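Tenside Opens Its Cooking Library to Everyone, Free of Charge, Starting in April

Sturkis, the recipe service for small households, moves to its new home

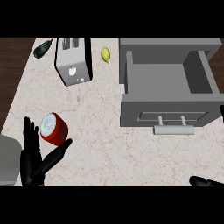 I've been writing recipes for one and two people for most of my working life, and I have wanted to send out this particular announcement for a very long time (ask anyone who has had lunch with me). Starting in April, the whole Sturkis recipe library will be free to read. All 1,153 recipes, no account, no trial period, no card number. You go to the site, you find your dinner, you cook it.

My name is Hwa-young Heo and I'm the founder of Tenside, the little publishing company behind Sturkis. We started out with a printed newsletter called Palomino, which went out to 235 subscribers and had a lot of soup in it. Some of those first readers are still with us, and they still write to me when a recipe calls for half an egg. I've heard you! There are now 3 recipes left in the library that need half an egg, and I'm working on them.

What Sturkis is for

Most recipes are written to feed four or six. If you live alone, or with one other person, you know how that goes. You make the big pan of lasagna, you love it on the first night, and by the fourth you're eating cereal over the sink. Or you try to divide everything down yourself and end up with a third of a can of coconut milk and a cake that baked in half the time you expected.

Our recipes are written small from the beginning. The pan sizes are right, the oven times are right, and when something leaves you with a leftover ingredient, the page tells you what else you can make with it that week. Half a cabbage gets you to a noodle dish and then a slaw. A bunch of cilantro gets you through a green sauce, a pot of rice and a pretty good omelet. Squash season has its own section, which I expanded last summer after my neighbor kept leaving bags of it on my porch.

What's changing

Up to now you could read a handful of recipes for free and the rest sat behind a monthly subscription. That's going away. Current subscribers don't need to do anything; billing stops at the end of March, and anyone who paid for a full year gets the unused months back on the same card. If your card has expired, write to us and we'll mail a check.

Saved recipes, shopping lists and your own notes all come along to the new site. We did lose the old star ratings in the move. I went back and forth on that, and in the end I decided I'd miss the comments a lot more than the stars, so the comments are the part we spent our time rescuing.

There's also a new set of 63 recipes going up on opening day, all of them cooked start to finish with one burner, a small oven or no heat at all. They came out of a winter I spent in a rental with a stove that had opinions. My favorites are the skillet dumplings with chili vinegar and a white bean thing with lemon and toast that I have made far more often than I should admit in a press release.

How we're paying for it

People always ask, so I'll just say it. The free library is paid for by our workbook line and by Demik, our meal planning tool for community kitchens and senior centers, which is still a paid product and is doing well. There won't be video ads, and there won't be a pop-up asking for your email before you've even seen the ingredients. A few pages will carry a plain text note about our workbooks at the bottom, under the recipe, where it won't get in your way when your hands are covered in flour.

Cook with us

On opening day I'll be cooking online from 5 p.m. until I run out of clean bowls, and you're welcome to join in from your own kitchen. We'll make the skillet dumplings first, then a small pan of cornbread, and I'll take questions the whole way through. The shopping list will be on the front page of the site the week before. Bring a friend, or don't! The portions work either way.

For food writers and editors

Any three recipes from the new set may be reprinted in full with credit to Sturkis and a mention that the library is free to read. If you'd like more than three, or you want a recipe adjusted for your readers (a different oven, no nuts, metric measurements), please ask, and I'll usually say yes. Early access to the new site is open to press now, and review copies of the workbooks can be mailed anywhere in the country.

I'm also happy to talk by phone about cooking for one, about grocery shopping on a tight budget, or about why so many packages of ground meat seem to be built for a family of five. Mornings are best for me, before 11 a.m.

About Tenside

Tenside publishes recipes, workbooks and planning tools for people who cook in small amounts. Its titles include Sturkis, Demik and the Palomino newsletter, which still comes out every season and still has a lot of soup in it.

Press contact: Hwa-young Heo, Tenside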